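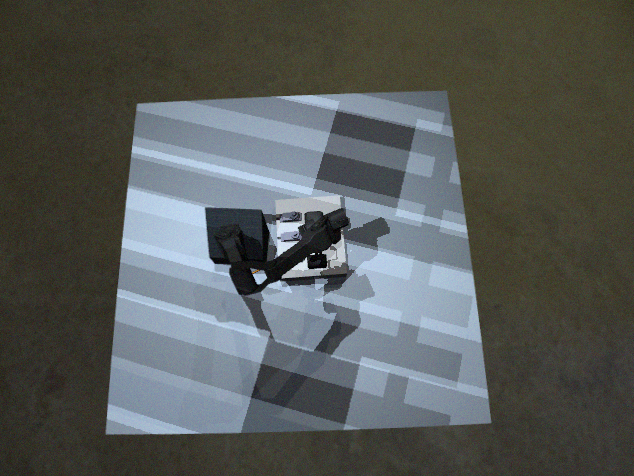
Xuelian Yao asks whether anyone with an underactive thyroid has moved their pill to bedtime. She takes hers at 6 a.m., can't have coffee for an hour and is fed up. Dose is 100 mcg.

Sânziana Ilie
Yes, and I love it! I switched in March (my doctor in Dilledmont was fine with it) and now I take mine at 11 at night, three hours after dinner. Coffee the minute I wake up — bliss! Do ask your own doctor first, and get your TSH checked again after six to eight weeks.

carbone200
mornings for me, never had a problem

Arkby
Great question! Watch out for calcium and iron if you take them at night. They need to be four hours away from the thyroid pill, so I moved my calcium to lunch — easy!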